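Speaker notes – The drop at run 1035
Marit Strand, Datinstead
March 31, 2022

Opening

Thank Shakuntala for the introduction. Say up front that no one was hurt and that the whole talk is about one fault and the 2 fixes we made for it. Questions at the end, please, or I run over.

Background, keep it short. The Surkum cell is a two-arm tabletop setup that handles soft and awkward items: pouches, pencil cases, cloth bags. One arm holds, the other works. We had been running it since December without a stop worth writing up.

The setup

Arms share one rail, so their work areas overlap in the middle of the table. Point out the cable conduits on both arms. They come back later in the talk.

The pouch is the hard item. It is clear plastic with a blue rim, and it has a long strap that goes wherever it likes. In the usual approach the left gripper goes to the upper edge and the right one waits over the middle of the mat.

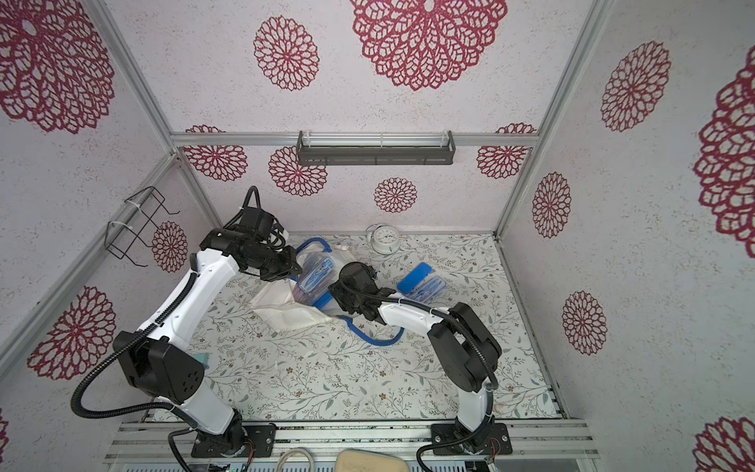 What happened

At run 1035 the left gripper let go during a lift. No command to open had been sent. The pouch fell, the strap caught on the right gripper, and the right arm kept moving for about 80 centimeters of travel before the operator hit the stop.

Pause here. The people from Masanja will ask why the arm did not stop by itself. The answer is that the force limit was set for rigid parts. A strap pulls gently at first, and the load never crossed the limit.

Cause of the release: a connector at the base of the left arm was working loose. The conduit tugged on it each time the arm reached far forward. Power to the gripper motor dipped and the fingers relaxed. We had dips in the log well before that run and had filed them as noise. Say this plainly. It was my call and it was wrong.

What the wrist camera could tell us

Not much. We had been counting on it to confirm the grip. Up close the focus goes, and what comes back is a pale surface with some blue in one corner.

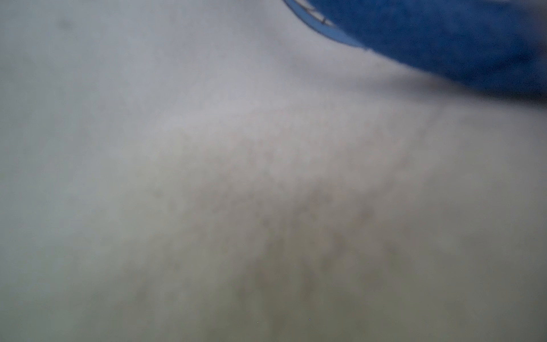

The grip check was scoring views like that one by color alone. Blue present meant item present. With the pouch lying on the mat under the gripper there was still plenty of blue, so the check passed. Shakuntala Vishwakarma found this by replaying the log with the gripper data hidden – ask her to stand up.

What we changed

Connector now has a strain relief and a locking collar. Any dip in gripper power stops both arms. The color check is out, and finger position is used in its place.

We have run up to 1073 since then with no release. That is a small number. Do not let anyone quote it as proof.

Still open

Straps. Flidlow has offered to lend us their slack detection code and we have not tried it yet. Force limit for soft items is a guess until we do.

Leave the stop procedure slide up during questions.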